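Camitz Paper Crafts Community Help
Card Making > Adhesives and Foils

Brushed foil cardstock lifting from the card base after several months

Posted by Nivgate, 13 July 2020

I prepare greeting cards for the gift counter of a small museum. In February I assembled a set of 19 cards with a layer of brushed metallic cardstock over a folded white base. The cards were stored flat in a closed box. On opening the box this week, I found that the metallic layer had begun to lift at the corners on most of them, and that a few of the bases had bowed slightly toward the front.

The adhesive was a permanent tape runner, applied along the four edges and once across the middle. The base is a smooth stock of ordinary weight. The metallic sheet has a plastic film on its face and plain paper on its back.

I would be grateful for advice on two matters: whether the existing cards can be repaired, and which adhesive should be used for the next set. The finish I wish to keep is a gray bronze with a soft shine, and I would prefer not to change the cardstock.
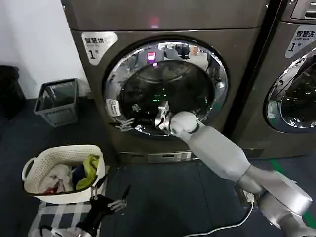
Skeltatari

Were the sheets of the same weight as the base? A heavy foil layer on a light base will pull it forward, whatever adhesive is used. I had this difficulty with a wedding order and moved to a heavier base, after which the bowing stopped. I cannot speak to the tape runner, as I have never used one. Liquid glue is cheaper.

Besnard

The previous reply is correct with regard to the weight of the base. The remainder of the matter concerns the adhesive and the way in which film-faced cardstock responds to changes in the air of a room. The paper back takes up moisture and the film does not, so the sheet curls. A tape runner lays down a thin line of adhesive that holds well in the middle of a sheet and less well at a corner, where the curl is strongest.

For the finished cards, the following procedure is suggested.

1. Lift each loose corner only as far as it will go without force. Remove any adhesive that has rolled into crumbs with an adhesive eraser. Do not use a solvent, which may cloud the film.

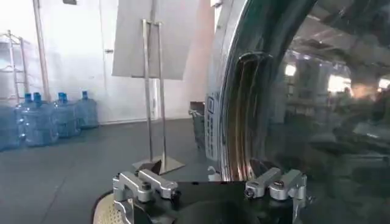
2. Place a short piece of double-sided tape, or a very small amount of thick craft glue, under each corner. Wipe away any excess at once with a dry cloth.

3. Cover the card with a clean sheet of copy paper and leave it under a flat weight overnight. A cutting mat with two heavy books on it is sufficient. Cards that have bowed may need a second night.

Embossed cards should not be pressed in this way, as the raised areas will flatten. If any card in the set carries a raised greeting, weight the corners only.
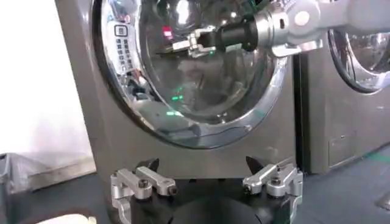 For the next set, I recommend double-sided sheet adhesive applied to the whole back of the metallic cardstock before it is cut. The die then cuts both layers together and the adhesive reaches every edge. Test one piece first, since some thin dies do not cut cleanly through the additional layer. Where the greeting or a small ornament is to stand out, a narrow mat of mirror cardstock behind it works well on this finish; the chrome ring against the gray-bronze front of the washing machine is the same pairing, and the bright edge keeps the darker surface from appearing dull. Keep the mat narrow – a wide one shows every fingerprint.

Let the cardstock rest unwrapped in the workroom for a day before use. Store the finished cards upright and lightly supported, away from an outside wall. 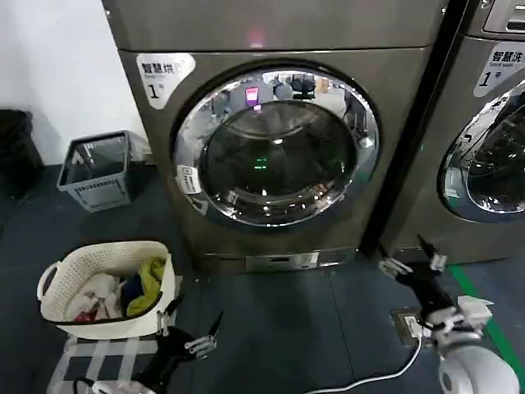
Follow-up from Nivgate

Thank you both. I have repaired two cards by the method given above, using the double-sided tape, and the corners are holding after one night under weight. One card remains slightly bowed and has been returned to the books. I will order a heavier base for the next set and will test the sheet adhesive with my narrowest frame die before cutting the full quantity.

This topic has been viewed 684 times. Replies remain open to registered members.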